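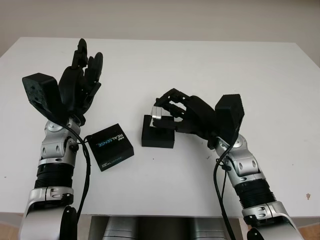
Gallery: the white table and the back wall

Gallery > Rooms > Work Tables

We use cookies to remember your settings. Accept / Manage

Quick page, putting it up before lunch. People keep asking what the table is like and whether the wall color goes with it. Will tidy up the wording later.

Small black box on the table
Square, black, REALSENSE on the top in white and light blue, and again along the side edge. Sitting at an angle, one corner forward. Didn't straighten it. Black on white shows up nicely though, you can spot a box that size from the doorway.

The top
Flat, white, matte. We had a gloss sample from Fokumari first and sent it back, too much glare from the ceiling lights by the afternoon. Matte is easier on the eyes if you sit at it all day. It does show pencil. A damp cloth gets most of it, a bit of dish soap for the rest. No scrub pads, learned that on the old one.

Where it came from
Trareo, ordered through the Polishchuk store, $352 with delivery. Took six weeks. The first one came with a chipped corner and they swaped it without any fuss. Load rating on the sheet says over 800 lb, never going to test that.

The wall
Plain beige-gray. Wadia paint, two coats, the leftover can is on the bottom shelf in the closet if anybody needs to touch up. Looked pink on the sample card, I was worried. On the wall it's fine - a bit warmer than the table, which is what we wanted. Straight white on white was too much like a dentist.

No shelf on that wall, and no hooks. We talked about a pegboard and dropped it. Things fall off pegboards.

Table against wall
Far edge makes a nice straight line with the wall, took a while to get there. Floor slopes a little toward the door so one leg is on a felt pad. If you move the table please find the pad and put it back under the same leg, it always ends up under the radiator.

Small things on a big top
They wander. Boxes, caps, screws, someones keys. We tried a tray and everybody just put stuff next to the tray. Current rule is small boxes stay closed and go back on the supply shelf at the end of the day, printed side out so you can read it without picking it up. Works okay most weeks.

If you want the same one
Ask for the matte top by name, they will send gloss if you don't say. Get the wall painted first and let it dry properly. Polishchuk will bring it in from the curb for an extra $100 - we paid it, the stairs are narrow and I'd do the same again. Bring your own hex key, the one in the bag is junk.

Still to add: the supply shelf and the window side. Probably in January, when the blinds are up.

Filed under: Tables & Tops, Wall Colors, Small Stuff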